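Progress report to the Grarkel Fund
Project: Oto evening reading rooms
Date: 8/5/25

Dear colleagues,

With this letter we report on the work of the Oto reading rooms in the first half of the grant period. The spending table was sent to you separately, so I write mostly about what was done and what is still open.

The first room, in Marwat, opened in January as planned. The second room, in Grurkus, opened later than we wrote in our proposal. The old heating in the building did not pass inspection, and the owner needed a long time to replace it. We did not pay for the heating, but we lost several weeks, and the first evenings in Grurkus had to be held in the school corridor.

Attendance

We count one visit each time a person signs the book at the door. By the end of June we had 1,123 visits in both rooms together. Our target for the full year is 3,000, so we are behind. Most of the difference comes from Grurkus. In Marwat the numbers are close to what we hoped, and 47 adults there now have a reader's card. Before the project we expected mainly school children, but many of the regular readers are parents and older people who come for the newspapers and for help with official letters.

Books and materials

The collection was bought in two orders. The first order was general fiction and school reading. For the second one we asked the readers what they miss, and the answers were clear: large print, cookbooks, books about repairing things at home, and easy readers for people who are learning the language. The large print books are borrowed so often that the shelf looks poor by the end of the week. We would like to move a small part of the furniture budget to this line, and we ask for your agreement.

Reading circles

There are now 6 reading circles, four in Marwat and two in Grurkus. Each one meets every second week and chooses its own book. The circles started as a quiet activity with a fixed list of questions, and this did not work well. People answered politely and went home early. Since spring we put everyone at one table, with tea and something sweet, and the talk is much more free. 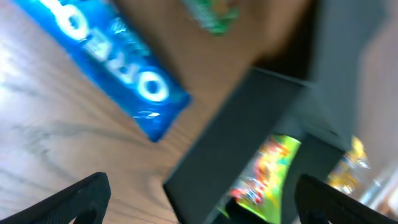

The cost of refreshments is small and we pay it from the local contributions, so it does not appear in your grant. One circle has asked to read plays aloud, with the parts divided between the members, and we will try this in the autumn.

Difficulties

The lending program we use does not work well when the connection is weak. In Grurkus the loans are still written on paper and typed in later, and some mistakes come from this. We have asked for two offers for a better line - one has arrived, and it is higher than we planned.

Next steps

Until the end of the year we want to extend the opening hours in Grurkus by one evening, finish the catalog, and hold a joint book day for both rooms. The next report will include the results of the reader survey.

With kind regards,
The Oto project office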